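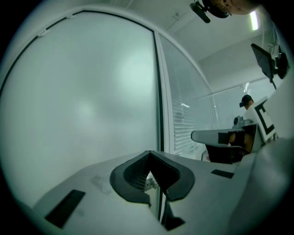

Hastlow, September 12, 2021

Sourdough Questions I Keep Getting

Can I use tap water?
Sure! I do. If yours smells like a swimming pool, leave a jug of it out on the counter overnight.

My starter has gray liquid on top. Did I kill it?
Nope, it's hungry. Pour the liquid off or stir it in (I stir, I'm lazy), then feed it. Pink or orange streaks are another story, so throw that one out.

How long can it sit in the fridge?
I left mine for 18 days in July and it took 3 feedings to get bouncy again. Eino Heiskanen wrote in to tell me his went a whole winter, and I believe him, but I wouldn't try it.

Why is my loaf so flat?
Mostly it sat out too long. A warm kitchen speeds everything up, and the clock in the recipe doesn't know how warm your kitchen is! Watch the dough. Poke it - if the dent never comes back, get it in the oven.

Do I need a Dutch oven?
It helps a lot. Before I had one I used a roasting pan flipped upside down over the loaf, and we ate every crumb.

Will you mail me some starter?
I used to, but I've got 139 requests waiting and only one jar, so I've stopped the list for now. Ask a neighbor who bakes, they always have extra.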